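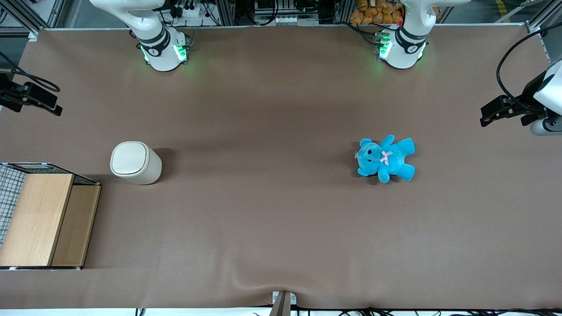
Guvedness
Two-arm planning and control software from Menon

Overview | What's included | Requirements | Licensing | Support

Two arms sharing one table will, left to themselves, try to be in the same place at the same time. Guvedness is the software that talks them out of it. It plans for both arms together, watches what is on the table, and stops when it isn't sure, which some customers find restful and others find maddening. There is a slider for that.

Who it's for
Labs and small workshops with a pair of six- or seven-joint arms, a parallel gripper on each, and a camera looking down. If you have one arm, you want our cheaper package, Jondwood. If you have five, please ring us first.

What's included

Planner
Treats the pair as one machine with two opinions. Give it a goal for either arm, or both, and it returns a timed path that keeps elbows, wrists and cables clear of each other. Cables are modelled as fat, badly behaved tubes. You can set the fatness. Most people start too thin and come back to this page.

Perception
Finds objects from the overhead view and fits a grasp to each. Hard things with tidy outlines, such as lidded tubs and boxes, are the easy end. Soft toys are supported: the grasp finder looks for a part of the body thick enough to hold and ignores ears by default. Ears can be switched back on under Advanced. Wire mesh is supported in the sense that we have stopped it being reported as 222 separate objects. For crates with mesh sides, draw the outline by hand once and save it as a template.

Table cover mode
Plenty of benches have a cloth or sheet over them, and sheets ripple. Earlier versions took each ripple for a thin, flat object and tried very hard to pick it up. Table cover mode learns the bare surface in one pass and leaves the folds alone. Run it again if you change or re-clamp the cover.

Task editor
Drag steps on to a timeline, one lane per arm. Handover, wait and "hold this while the other one does something" are single blocks. Everything you build can be exported as plain Python, so you can see what we did and disagree with it.

Replay
Records joint positions, gripper state and camera view, and lets you scrub back to the moment it went wrong. "This paid for itself the first afternoon, mostly by proving it was my fault," writes Aishwarya Kulkarni, who runs the handling bench at Cemanville.

Requirements
Linux PC with 16 GB of memory and a wired network port for each arm
One fixed overhead camera; a second is welcome
Joint position control at the arm's full rate
A working emergency stop within reach of a human being. Guvedness does not replace one and will say so every time it starts.

Known limits
Clear plastic is still guesswork. Shiny lids can confuse depth readings under strong lights. Plans involving a handover take roughly 3 seconds to work out, during which both arms stand still and look thoughtful. Objects partly outside the camera's view are avoided but won't be picked up until somebody slides them in.

Licensing
Sold per pair of arms, with three installs per licence so you can keep a copy on the desk machine and another for simulation. Updates are free for the first year. After that the software carries on working; it just stops improving. Teaching licences are available on request.

Support
Email support is answered by the people who wrote the code, led by Sreekumar Naidu. Please attach a replay file. "It went funny" is a fine subject line but we'll need the replay as well.

Next release: September. Adds gripper force limits per object and a quieter start-up sound.

Request a trial | Download the manual | Compare with Jondwood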